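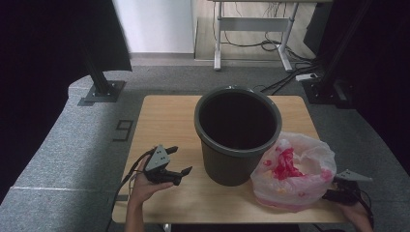 Cell 2 report for Gordon Sandhu, Oct 1, 2021. Setup and upkeep of the hand-held gripper station, covers everything since the last note. Short version - station is up, both grippers are back in service, one cable problem still open. The task being worked on now is the wastebasket and bag job, and it's the one that shows the wear. Each gripper trails its own black cable, and the left one runs down past the table edge on the way out. That edge is where we keep finding trouble. Dalal has put it on the daily check.

Repairs done. Left gripper: fingers were closing crooked, Maysoun stripped it, found a worn pin, replaced. Right gripper: the gray plate on top had worked loose, so tracking drifted by the end of every shift. Screws swapped, threadlock on, no drift since. Tamer wants the plates checked at the start of each shift and I agree.

Cables. 11 replaced since February, nearly all failed at the connector. Goltska sent a softer type to try, first pair goes on next week. If they hold we order the rest from them. If not we go back to Chamoun and pay for the longer strain relief.

Posts and curtains. Re-torqued the base bolts on both posts, one was a half turn out. Curtains stay closed during runs, light from the hallway was upsetting the tracking.

Power. Still on a strip on the floor. Want a proper drop from the wall, Hillton has quoted, waiting on your OK. Until then cords get taped down before every session - this slipped twice, my fault.

Numbers. 3,178 runs logged to date. Calibration now every 60 runs, used to be every 1,000 which was far too long, we threw out a good chunk of early data becuase of it. Calibration sheet is taped inside the cabinet door, please dont move it.

Spend. Under budget on parts, over on hours. Marama has the breakdown and will send it seperately.

Next: new cables on, power drop if approved, spare set of fingers from Clornach. Need a yes or no on the Hillton quote before we book them, they want two weeks notice.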